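Tue 23 October

Tidying toys, day whatever. I said I would write this one up properly because last time I left three words and a coffee ring, and then spent a morning trying to work out what "bear again, worse" meant.

So, where we are. The question on the whiteboard is still the same one from the summer: can a machine pick up after a family yet? Not the whole house, just the soft stuff, the heap that ends up on a couch or a chair by bedtime. Farell folds towels now and folds them pretty well, as long as they're towels. Lemma wipes a counter and doesn't knock over the mug (most days!). Tidying has always been the one we put off, and now I remember why.

Collected 62 demos by hand before lunch. Each one is the same little chore: close on a toy, lift, carry, drop it in the bin, come back for the next. My wrist is fine up to 40 and then it starts to have opinions. I tried switching hands, which made the motions so clumsy that I'm going to throw those out before training. They're in the folder with "left" in the name — please don't pull them in by accident, Mebrat, I know you script everything.

The plushes are the trouble, as expected. A block has sides. A mug has a handle. A stuffed animal lying on its side has a lot of fur and no obvious place to grab, and if you close on the fluff you get a pinch of fluff and the animal stays where it was. I've been going for the middle of the body, wide open, pushing down a bit before closing. When I do it I don't think about it at all, I just know there's something firm in there under the fur. The model has no idea. It saw white and fluffy and went for the nearest white and fluffy, and on Friday's replay that meant closing on an ear over and over like it was trying to get the thing's attention.

Clothes on toys make it worse. A toy in a little shirt gives you two grabs, the cloth and the body, and the cloth grab looks great for about a second. Then the whole thing swings. I've started tagging those as bad even when they make it to the bin, and I want to hear from the rest of you if you think that's too strict. My feeling is that a kid would carry a bear by its shirt and no parent would mind, so maybe I'm being a snob. 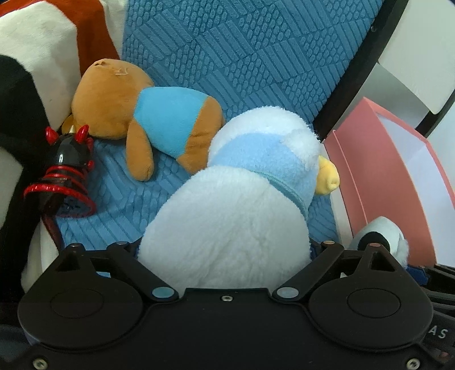 Mebrat Yilma thinks I'm being a snob, and wrote back at lunch that if the toy lands in the bin it's tidy, the house doesn't care about style, and we should stop grading the machine harder than we'd grade a six-year-old. Also that the fluff problem is a force problem and I should quit trying to fix it with more pictures.

OK, fair on the second part. On the first I'm still not sold. A swinging toy hits other things on the way over, and then you've got one toy in the bin and two more on the floor, and the machine has made itself a job. But I'll do it Mebrat's way for a batch and tag the swing separately, so we can sort it out later without me redoing the whole set.

Replay results from the afternoon, on the policy trained through last week (so none of today's demos are in it):

20 tries on mixed soft toys, lying any which way on cushions. It got more than half into the bin, and I was pleased until I watched the misses again. Nearly all the misses were fur. It closes, it lifts, it travels to the bin, it opens over the bin with great confidence, and there's nothing in it. It doesn't check! Farell checks, because we made Farell check after the washcloth business. We should lift that code over wholesale and not write it again from scratch like we did for Lemma.

Speed is the other thing. A pick and drop runs long enough that I could clear the couch myself, make a sandwich and come back before it was on toy number four. I don't think speed matters for a chore that happens at night while everyone is asleep, though Tirnlow keeps asking about it on the calls. They want a number they can put on a slide. I've been telling them the number they want is how often somebody has to come and help, and they write that down and then ask about speed again.

Cushions: textured covers seem to be no problem for the model, for what it's worth. I had been worried that ridges and bumps would confuse it and it did about the same on those as on the plain ones. What does hurt is a deep dent, where the toy sinks and the fingertips hit padding before they get around the body. No fix yet. Approaching at more of a slant helped me by hand but I only did a few that way.

The new fingertips from Brikham are quoted at 899 for the set, softer and with more grip on the inside face. I'd like to try them on fur before we touch anything else in the training. If they do what the sample did on my sweater sleeve (it would not let go, I had to take the sweater off), half of today's whining goes away. Need a yes on the money before November or it slides into next year.

For tomorrow:
Port the grasp check from Farell.
Retag the shirt grabs, swing as its own tag.
Another batch, slanted approach only, right hand only.
Ask Brikham if the tips can be washed, they're going to be full of fur in a week.

Bin is still under my desk if anyone needs it. The lid sticks.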